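OK so I have been asked more than once how I store chunky sweaters for the summer, and I keep typing the same answer in replies, so I'm doing it as a thread. Grab a drink, it's long.

Background first. I live in a one-bedroom in Clurnville with exactly one closet, and that closet is also where the vacuum lives. Winter here runs long and the knits take over. By the time it's warm enough for bare feet I can't shut the door anymore, and that's my signal to start.

Rule one, and I will die on this hill: knits do not go on hangers. I don't care how nice the hanger is. I hung a heavy cardigan once for a whole winter and it came out with little shoulder horns and sleeves down to my knees. It's still my gardening cardigan.

Wash before you store, even if it "only got worn a couple times." Moths love skin and crumbs and old perfume way more than they love clean wool. Anything that's acrylic or cotton they mostly leave alone, but I wash those too because stains you can't see in spring turn yellow by fall (ask me about the turtleneck) (don't ask me about the turtleneck)

For washing I do the bathtub, cool water, a squirt of wool wash, ten minutes of leaving it alone. No wringing! Squeeze it against the side of the tub, then roll it up in a towel like a burrito and kneel on it. My downstairs neighbor has opinions about the kneeling.

Then flat on a dry towel, sleeves in, and shape it with your hands while it's damp. If the bottom band has flared out, pat it back in now. Once it dries flared it stays flared until the next wash.

Drying takes forever with thick yarn. Two days in my apartment, flipping it once, and I move it near the window but out of direct sun. Please do the armpit check before you call it dry. Armpits and cuffs are always last.

Now the depilling. I have a Karabulut fabric shaver that I bought on sale and it's great on smooth, tight knits. It is NOT great on anything loopy or fuzzy. It grabs a loop and eats it. For those I go over it by hand with tiny scissors, or I leave it alone, because half the time what I thought was a pill was just how the yarn looks.

Snags: don't cut them, ever. Get a crochet hook or a blunt needle, go in from the inside, pull the loop through to the back, and tug the fabric gently side to side so the slack spreads out. Takes a minute. I've rescued a sweater I bought for three dollars at the Berkimthorpe flea market and it's now my favorite thing I own.

Folding. There are over 107 videos about this and I think I've watched every one. What works for me with big sweaters is boring: face down, one side in to the middle, sleeve straight down, other side in, other sleeve down, then fold up from the hem in thirds. Thin sweaters can take four folds. Chunky ones get three and they'd still like fewer.

I do my folding on the floor. I know, I know, use the bed. My bed is too soft and everything sinks and the edges never line up. Floor also means I can walk around the thing and see which side is crooked.

Do NOT stack more than five thick ones in a bin. The bottom one comes out in fall pressed like a waffle. Heaviest on the bottom, fluffiest on top, and anything with buttons gets buttoned first so it doesn't twist.

Bins: I use the fabric kind with a zipper, from Zandau, the long flat ones that slide under a bed. Vacuum bags are fine for comforters but I stopped using them for knits. Everything came out so flat and sad, and the cable knit took weeks to get its bounce back.

Cedar does smell nice, but sand it a little every year or the smell fades. I put a couple of blocks in each bin, wrapped in an old sock so the wood isn't sitting right on the yarn.

Label the end of the bin that faces out. I wrote mine on top the first year. Under the bed. Where I couldn't see it. I was lying on my stomach with a flashlight in October.

Keep one sweater out! There's always a freezing movie theater or a weird cold night in July. Mine stays on the chair and gets worn far more than it should.

Quick answers from the replies: yes you can do this with cotton, no I don't use dryer sheets, and yes you can freeze a wool sweater in a bag if you suspect moths, but give it a good long while in there and let it come back to room temp before you open it.

Last one for tonight, the cream sweater, because it's the hardest of the whole pile. Pale and fuzzy means it picks up lint from everything it touches, so the lint roller comes out both before and after folding. It's on the fluffy salmon-orange rug right now, and yes, I know what that means for the lint situation. It's also the kind of knit where a pinch lifts up a whole ridge of fabric, so I smooth it from the middle toward the ribbed edge with flat hands before I make the first fold — if you fold over a ridge like that, you'll have a crease there in the fall. Then sleeves in, thirds, top of the bin. I still have the scarves to do and I haven't even looked at the hats.

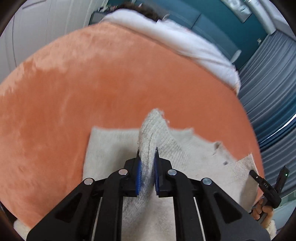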